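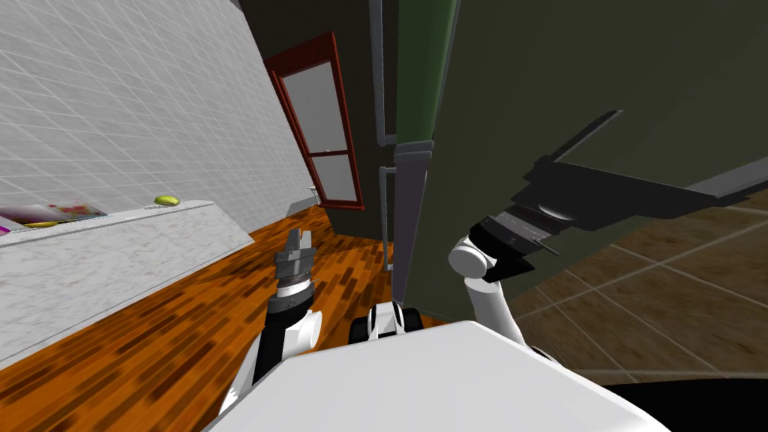

Why I Went Back to Baking on Sunday Nights

I've been meaning to write this one since August, and every time I sat down to do it the oven timer went off, so I suppose that tells you how things are going around here. I'm baking again! Bread mostly, and the lime loaf some of you have been asking about, and one batch of rolls that we will not be discussing.

If you've been reading for a while, you'll remember that I stopped baking altogether when we moved to the house on Tromer Street. The old oven at the apartment was a cranky little thing, but I knew every one of its moods, and the new one ran so hot that I burned the bottoms off everything for a month and then sulked for a good deal longer than that. I bought my bread at Sikora, the bakery by the post office, and told everyone I was too busy. (Their rye is still better than mine. I've made my peace with it.)

What got me started again was a bag of flour. Skanard, the little mill out past the reservoir, had a table at the farmers market, and I came home with far more whole wheat than one household needs. It sat in the pantry looking at me for weeks. Finally one Sunday, after supper, with rain coming down and nothing on television, I weighed out 500 grams of it, added a spoonful of yeast and some honey, and just started mixing.

I had forgotten how quiet it makes me. My phone was in the other room, my hands were a mess, and there was half an hour where the only thing I had to think about was whether the dough needed a splash more water. It did – whole wheat always wants more than you'd guess. I let it sit overnight in the refrigerator and baked it at 6 in the morning, and the whole house smelled like my grandmother's.

As for the oven, I finally bought a cheap thermometer and found that it runs 50 degrees hotter than the dial says. All that sulking! I turn it down now and slide the loaf onto the middle rack, and the bottoms come out a nice even brown.

The lime loaf is the one I make when I want something sweet for the week. It's a plain yogurt cake, really, with the zest rubbed into the sugar first and the juice stirred into a glaze at the end. I give it 30 minutes to cool before I pour the glaze over, and I've never once managed to wait longer than that before cutting a slice. The recipe came out of an old Grultora cookbook I picked up at a library sale, and I've cut the sugar down a bit and swapped in oil for the butter. I'll type it up properly next week, once I've found the page where I wrote down my changes – I think it's tucked inside the gardening book.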